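September, 2:40 pm — Villari unit, bathroom

Vanity counter, second pass. Wiped the slab from the sink outward and did the back edge last, where the toothpaste collects. Two cloths used. Cups go to the right of the faucet, against the wall, so the basin side stays free. Avwood cleaner left streaks on the test patch again, going back to plain soap. Boxes by the toilet still to unpack.

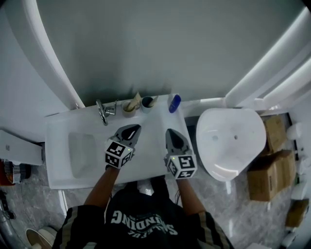
Liya asked whether the cups should get a tray, as water gets under them within 3 days. Will try one from Teshome — narrow type.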